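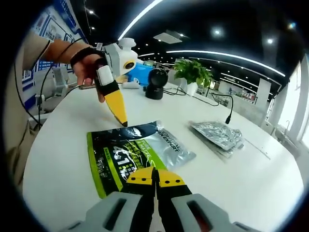
November, bench notebook, pouch and packet sort

Started after lunch on the white table by the window. The job is to get the loose flat packaging off the table and into the Clorkow bins so the table can go back to being a meeting table. Abílio Sequeira wants the list by the end of the month and the Mackay shelf is already full, so anything we keep has to earn its spot.

Rules as agreed last time, written down again so I stop asking:

Resealable pouches lie flat, printed side up, one deep. Don't stand them on end. They slump and then the labels can't be read from the aisle.

Foil packets go in their own bin even when they are the same product as a pouch. They slide over each other and end up underneath everything.

Small loose stuff goes in the shallow tray and gets looked at last.

Pouches

The green and black one with the big 4:1 on it goes in with the pouches. I am filing it under the number, since that is what people will remember when they come asking. Left a line in the list for contents and weight, to be filled in by whoever opens it. The word EXPORT is on the silver part and I put that in the remarks column.

Foil

The silver packet with the embossed pattern was lying over a flat gray one. Logged them as two entries. The old Iltadby sheet had overlapping packets down as one item in a few places and the stock total came out at 2,933, which did not match the shelf. Abílio corrected it by hand and I would like to not do that to him again.

The plant stays on the table. The microphone stays too, it is used for calls. Cables toward the back are still a mess. I pushed nothing around back there and will ask before I do.

Back edge and yellow piece

Moved on to the yellow flat piece and the things near it. I don't have a name for it in the list. "Lid or tray, yellow" will do until somebody finds the rest of the set. The white box with the gray face gets its own line. Gray fabric is not stock, so it is not listed. Same for the white round one to the right of the yellow, which I have put down as "roll or cap?" with the question mark left in.

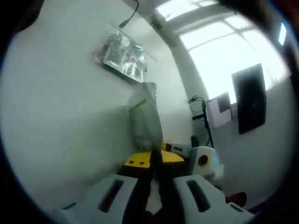 Left to do

Label 3 bins. The Fliloslow labels are the wrong width for the lip, so either trim them or use tape. Trimming took me 15 minutes for one bin, so tape.

Ask Abílio whether the 2,000 limit on the list is a real limit or just where the old file stopped.

Check if the bins can go under the window. It gets bright on that side in the afternoon and I don't know how the printing holds up.

Wipe the table down once it is clear. Spray is on the Mackay shelf, lower left, behind the tape.

List is saved in the shared folder under pouches, second tab. First tab is the old one, leave it alone for now.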